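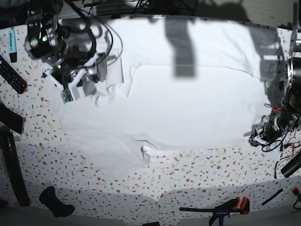 Waren Linen and Laundry is hiring two part-time laundry attendants for our Asamoah Street site. We wash, dry, press and fold for 14 local motels and a handful of restaurants, and we also run a drop-off service for the public. Most of the work is done standing at a table. A large white piece spread out with a few wrinkles still in it and a soft crease across the lower part is what you will be looking at for much of a shift, and we want people who don't mind that. Full training is given in the first two weeks.

The positions are permanent part-time, up to 30 hours a week. Shifts start at 6 am or 11 am, and rosters come out a fortnight ahead. You would report to Nayara Conceição, our floor supervisor.

What you will be doing

Sorting incoming bags by customer and colour
Loading and unloading washers and dryers
Treating stains before the wash
Pressing and folding shirts, sheets and tablecloths
Checking finished orders against the docket and labelling them for delivery

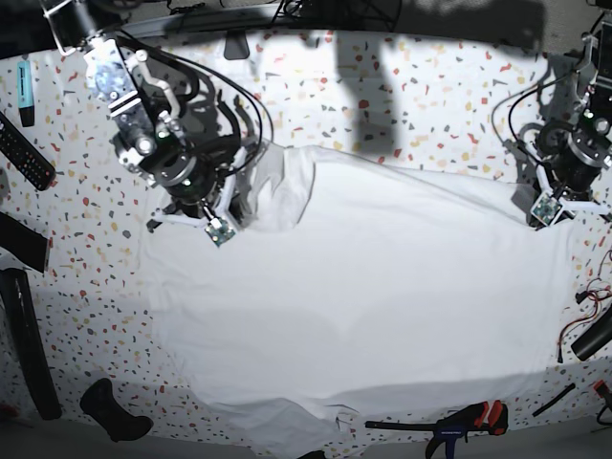

What we are looking for

Laundry or housekeeping experience is helpful but not required. You need to be able to lift bags of up to 14 kg, read a docket in English and turn up on time. A driver's licence is a plus — we sometimes need cover on the delivery run. Weekend availability is preferred.

Pay and conditions

Award rates apply, with penalty rates on weekends and public holidays. Uniform and safety shoes are supplied. There is free parking behind the building, and the 572 bus stops out the front.

How to apply

Send a resume and a short note about your availability to Yogesh Khurana, or leave them at the front counter. Applications close Friday, May 31, 2024. Interviews will be held on site, and we will contact all applicants either way.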